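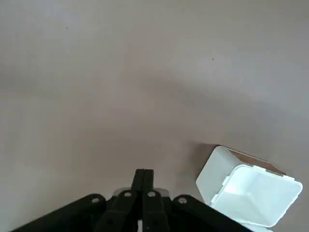 Table crew wanted, July start, Tiltitdale

Posted Jun 13, 2022

Posa is looking for people to clear, wipe, set out and pack tables. Short version: you get a table, you get a tote of household stuff, you put it out, you put it away, you leave the top clean. Then the next table. If you like things neat and don't mind doing the same job many times in a day, read on.

Long version, written fast, sorry for typos.

THE WORK

Laying out small items on tabletops from a printed sheet. One item on some sheets, a lot more on others.
Picking everything up again and putting it back in the right tote. The right one. Please.
Wiping down between layouts. Dry cloth first, then damp, then dry. No spray straight onto the top, it streaks.
Checking the surface for crumbs, lint, specks, tape glue. Pale tops show everything, you will start seeing specks in your sleep.
Packing finished totes and rolling them to the Grekar room shelves, which is down the hall past the sinks.
Filling in the log sheet. Initials, table number, tote number, time. Print, don't scribble.

We have 2,257 items in the stock list at the moment and want all of them through the tables before the Bravo storage lease is up. That's the whole reason for the extra crew.
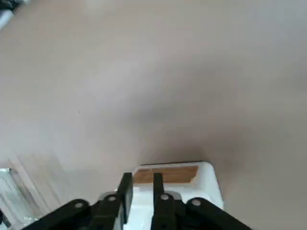

White item out on the tan top.

WHAT WE NEED FROM YOU

Steady hands and a bit of patience
Able to stand for most of a shift (stools are there, use them)
Able to lift a full tote, or ask someone to take the other end
Reads a printed sheet and follows it even when you think you have a better idea
On time. We set tables in pairs and a late start holds up two people

No experience needed. If you've bussed tables, stocked shelves, worked a hotel floor, packed for a mover or kept a classroom tidy you'll pick it up by lunch. No degree, no cover letter, no references for the first round.

Nice to have but not required: you've done inventory before, you can work a label printer without swearing at it, you own shoes with soft soles (the floor in the main room is hard).

HOURS AND PAY

Morning shift or afternoon shift, your pick, first come. Four hours each with a paid break in the middle. You can do both on the same day if you ask ahead but not more than three days running.

Pay is a flat $300 per block of four shifts. Anyone who finishes the full July run gets paid for training on top. Direct deposit, or a check if you'd rather, tell us on day one and not on payday.

Street parking is free after the second hydrant, don't park in front of the bakery dock, they will tow. Bus stops at the corner. There's a fridge and a microwave, bring your own lunch, coffee is on us.

A FEW RULES

No food or drink on or near the tables. Water bottle goes on the side shelf
Rings and bracelets off, or taped. Scratches are forever
Phones in the cubbies during layouts, you can have it back at break
Nothing goes home with you, not even the chipped stuff. There's a box for chipped stuff
If you break something say so, write it in the log, get the broom. You won't be charged
Hair tied back if it's long

WHO CAN APPLY

18 or over, allowed to work in the US. Students welcome, retired folks very welcome, our last crew had plenty of both. Couples and friends can apply together but we may put you on diferent tables.

The main room is on the ground floor with a ramp at the side door. Some of the tables go up and down for seated work. If you need a certain table height or a different break pattern put it in your note and we'll sort it before your first shift.

HOW TO APPLY

Send a short note with your name, a phone number, which shift you want and the days you can't do in July. Put job code 681 at the top or it ends up in the wrong pile. Drop it at the Posa front desk in Tiltitdale or use the form linked on our jobs page. Two or three lines is plenty, we really don't need a resume.

We call people in the order notes come in. There's a short try-out, one table, one tote, one sheet, paid. Bring ID. You hear from us the same week either way.

Places are limited and the morning ones go first so dont sit on it.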